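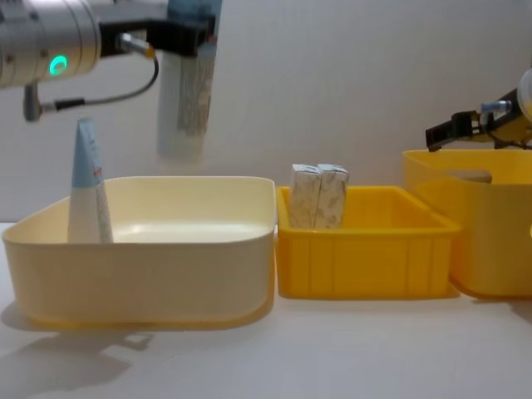
CLUNDVILLE — Favolgate, the home organizing shop on the north side of Clundville, is starting a bathroom cabinet sort-out service this Wednesday, doors at 9 a.m. Bring a bag of whatever is living under your sink and go home with it in order. The method is bins, plain open ones, and the display table by the front window has been set up to show it. Squeeze tube standing on its cap in the big cream bin, small cardboard boxes upright in the yellow one next door. No lids. No drawers inside drawers. You look down and you see what you own.

The service is called Dumitz. It's named for the street the shop first opened on, people keep asking.

**What it is**

A one hour sit-down at a table with one of our sorters. You tip out the bag, we sort together, you leave with bins packed and ready for the shelf. Up to 100 items per visit. More than that and we book you a second one, it gets tiring and people start keeping things they shouldnt.

Cost is $64 a visit, bins included. Two visits booked together, the second is half price through the end of December. Payment on the day, card or cash.

**Why now**

Returns season, guests coming, cabinets overflowing. We did kitchens all last year (the Usman pantry sets, still in stock, still our best seller) and at almost every house the customer would walk us down the hall afterward and open the bathroom cabinet and just sort of look at us. So, bathrooms.

"The kitchen stuff is easy, a can is a can," said Diễm Lò, who runs Favolgate and designed the Dumitz sessions. "In a bathroom everything is a different shape and half of it falls over. I had a cabinet at home where I bought the same toothpaste three times. It was behind the cotton balls. All of it was behind the cotton balls."

Lò tested the method on six households in Clundville over the summer. Five kept it going. The sixth has toddlers and has asked to come back.

**How the sort works**

First pass is by shape. Tubes with tubes, boxes with boxes, flat things with flat things. Don't think about what it's for yet. Second pass you pull out anything past its date, anything you can't name, anything you tried once. Third pass is by who uses it, if there's more than one of you.

Tall walls for the things that slump, low walls for the things that stand up by themselves. That is most of the trick. Labels are optional, we have them at the counter, most people skip them.
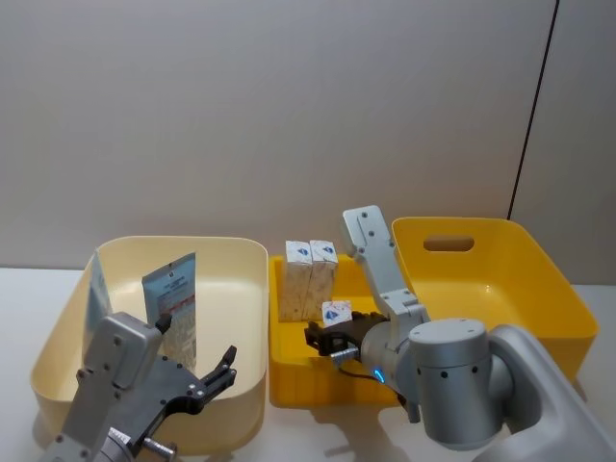

Flat packets are the item we get asked about most. Refills, face masks, samples, the sachets that come free with something else. They slide under everything, and then they leak on everything. Dumitz gives them a deep bin and stands them up, against a wall if there's room, like the two pouches in the pale cream bin, one leaning at the left side and the blue-topped one toward the back. Print facing you where you can manage it. The yellow tray in the middle is lower and that's on purpose, small boxes go in there and the tall narrow ones stand side by side at the back, so short things in front stay in view. Leave a gap. A bin packed tight is a bin you will empty onto the floor in a week looking for floss.

**What to bring**

- One bag or box of bathroom things, dry please
- Shelf measurements, width and depth, written down somewhere
- A second bag for what you're not keeping

Please do not bring prescription medicine. We aren't able to sort it or dispose of it, ask your pharmacy. Also no razors loose in the bag. Last thing, aerosols are fine but caps on.

**Bins to buy on their own**

Large cream, small yellow, sold singly or as a pair. Both have been on the floor since Monday and the yellow is moving faster than we expected, there's another delivery coming but no firm date. Other colors maybe in spring. They wash in the sink with dish soap. Bring your shelf width before you buy the large one, it is larger than people think and we'd rather not do the exchange.

**Booking**

Sessions run Wednesday through Saturday, first one at 9 a.m., last one at 4 p.m. Book at the counter or by phone during shop hours. Walk-ins get a seat if there's a seat. Opening morning is walk-in only, first come, and a sorter will be at the window table until noon answering questions, free, no bag needed.

Home visits are not part of Dumitz at this time. "People ask, and I get it, I'd want that too," Lò said. "But you make better decisions away from the cabinet. At home you just put it back."

Group sessions for dorms and shared houses are being looked at for the new year. If you're intrested leave a name at the counter and how many of you share the one sink.

**About Favolgate**

Favolgate sells bins, trays, shelf risers and pantry sets and offers sorting sessions for kitchens and now bathrooms. Owned and run in Clundville. Parking behind the building, use the side door if the lot gate is closed.

Press contact: Diễm Lò, at the shop, mornings are best. Reporters are welcome to sit in on a session with the customer's OK.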